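Cuaderno del taller, mayo. Proyecto de mano, grupo de simulación (Fuentealba).

Empezamos a las 16:10. Catalina Troncoso llegó con la versión nueva del modelo de la mano y la cargamos en Ponau antes de tocar nada más. La anterior tenía mal los límites de la articulación distal del pulgar: el dedo se metía dentro del objeto y el simulador lo sacaba de golpe. Con la nueva, el contacto se ve limpio con los parámetros por defecto.

**Tarea:** coger un vaso, inclinarlo y llevarlo sobre el segundo vaso. Todavía sin líquido ni bolitas. Nimal Pathirana quiere meter las bolitas cuanto antes, yo prefiero cerrar primero el agarre. Quedamos en que no se añaden hasta que el agarre aguante el giro completo.

### Cambios de hoy

- Masa del vaso: estaba a cero por un error al exportar. Corregida a 40 g en los 2 vasos.
- Fricción de las yemas: subida un poco. Sigue siendo un valor puesto a ojo, hay que medir con la goma de verdad.
- Paso de simulación: sin tocar.
- Episodio: cortado a 900 pasos. Antes lo dejábamos correr y la mano se quedaba dando vueltas al final sin aportar nada.
- Mesa: la misma de siempre, sin texturas. Catalina propuso ponerle veta de madera para la fase de visión, queda para más adelante.

### Agarre

Probamos primero a coger el vaso de lado, con el pulgar enfrentado a los dedos y la muñeca baja. Al levantar iba bien, pero en cuanto empezaba la inclinación la muñeca llegaba al tope y el vaso se quedaba a medio camino. Cambiamos a una entrada más alta: los dedos por encima y el pulgar por debajo, cerca de la base. Así el giro lo hace casi todo el antebrazo y a la muñeca le queda margen.

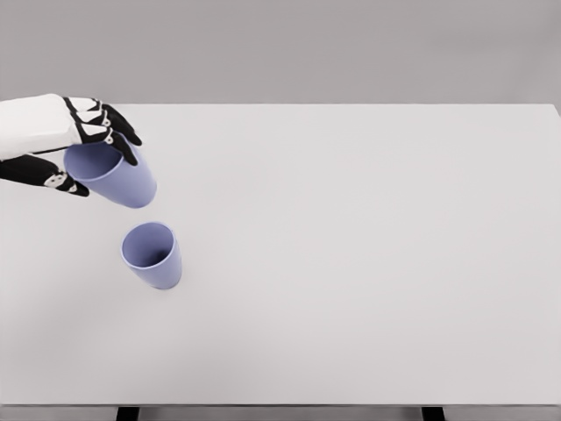

El pulgar es lo que más guerra da. Si entra demasiado cerca de la base, el vaso pivota sobre él cuando los dedos aprietan, y si entra hacia el centro, choca con el índice en el cierre. Dejé la consigna en un punto intermedio y guardé la postura como `agarre_alto_b`. La `a` la borré, no la busquéis.

Nimal revisó la función de recompensa y encontró que estábamos premiando la distancia entre los centros de los vasos. Con eso, la política aprende a acercar un vaso al otro y se desentiende de hacia dónde queda la boca del que vierte. La ha reescrito para usar la distancia del borde del vaso cogido al eje del otro, más un término por orientación. El peso del segundo término está por ajustar. Lanzó un entrenamiento a las 17:30 en el equipo del fondo; tardará casi 2 horas, lo mira él desde casa.

### Problemas

1. Al reiniciar el episodio, el vaso que se queda de pie aparece a veces un poco hundido en la mesa y da un salto. Es la altura inicial, que se toma desde el centro de la malla y tendría que tomarse desde la base. Catalina lo arregla en el script de carga.
2. El visor de Pallent se cierra si se cambia de cámara con la simulación en marcha. Pausar antes. Ya está avisado en el canal.
3. Los registros de la sesión pasada se sobrescribieron. Desde hoy, carpeta con la hora en el nombre, todos, también en las pruebas cortas.

### Sobre la demo de Plarnness

Nos piden un vídeo corto de la simulación junto con la memoria del proyecto. No vale grabar la pantalla con el móvil como el curso pasado, hay que exportarlo desde Ponau con luz suave. Yo me encargo del guion y Catalina del render. En la memoria falta toda la parte de por qué usamos vasos cónicos; tengo notas sueltas en la libreta vieja, las paso a limpio.

### Pendiente

- [ ] Medir fricción con la goma de las yemas reales (yo)
- [ ] Altura inicial de los vasos (Catalina)
- [ ] Revisar curvas del entrenamiento y decidir el peso de orientación (Nimal)
- [ ] Repetir `agarre_alto_b` variando la posición inicial del vaso
- [ ] Pedir al laboratorio la llave del armario de los servos

Cerramos a las 18:45. El equipo del fondo se queda encendido, no apagarlo.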